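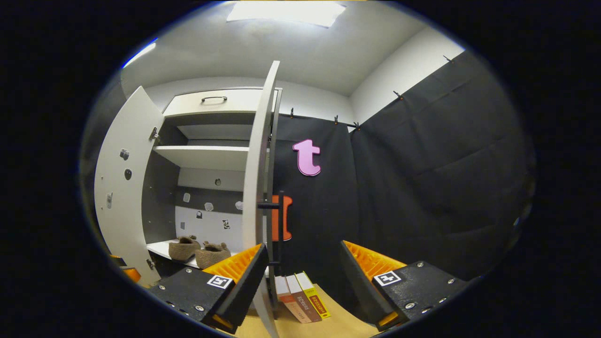 Rosella (Hibiscus sabdariffa) is an annual shrub in the mallow family, grown for the fleshy red part that wraps around the seed pod after the flower drops. People call it the fruit, and I do too most of the time, but it's properly the calyx. You may know it as roselle, sorrel, karkade or just plain hibiscus, depending on who poured you your first cup. I came to it as a hot tea, deep red and sour enough to make your ears move, and I still think it's best late in the evening when you're ready for fuzzy brown slippers with round ears, like the two sitting on the lower shelf of that white cabinet. Cold with ice is lovely too, mind you!

We use cookies to improve your experience on this site. By continuing to browse you agree to our cookie policy. Accept | Manage settings

Origins and names

Most writers put the plant's beginnings in Africa, and from there it travelled to Asia, the Caribbean and eventually northern Australia, where it has grown so happily that plenty of Queenslanders (my own family included) were brought up thinking it was a native. It isn't, though we do have lots of native hibiscus cousins. In the Caribbean the spiced drink turns up at Christmas, in Mexico it's agua de jamaica, and in Egypt and Sudan it's served hot or cold.

The plant

It likes heat, sun and a long season. Mine get to shoulder height, with reddish stems and pale yellow flowers that have a dark throat and are gone in a day. Seed goes in once the soil is properly warm, and here in Esgate I'm usually picking by April and still at it in May. Frost will finish it off overnight, so gardeners down south tend to start it in pots. The young leaves are edible as well, sour like sorrel, and very good torn up in a salad or cooked down with fish.

To get at the red part, you push the seed pod out from the base with something hollow. I use the cap end of an old pen. Raelene Mahuika at the Cosstead growers' market uses a bit of copper pipe and gets through a bucket while I'm still on my first bowl.

What's in it

The colour comes from anthocyanins, the same group of pigments you find in blueberries and red cabbage. The sourness is mostly organic acids, citric and malic among them. There's some vitamin C in the fresh calyx, less once it's been dried or boiled. And the seed pods are full of pectin, so jam makers simmer them in water first and use that liquid to set the batch.

Health claims

Rosella tea has been studied for blood pressure, and several small trials have found a modest drop in people who drank it daily. I find that interesting, but I wouldn't swap a prescription for it. If you take blood pressure or diabetes tablets, have a word with your pharmacist first, and it's generally advised against in pregnancy. It's also acidic, so I rinse with water afterwards for the sake of my teeth.

Making the tea

I put 11 dried calyces in a pot, pour on a litre of boiling water and leave it until I remember it. Honey or a slice of ginger is optional. For cordial I add 200 grams of sugar to the strained tea while it's hot, then bottle it and keep it in the fridge.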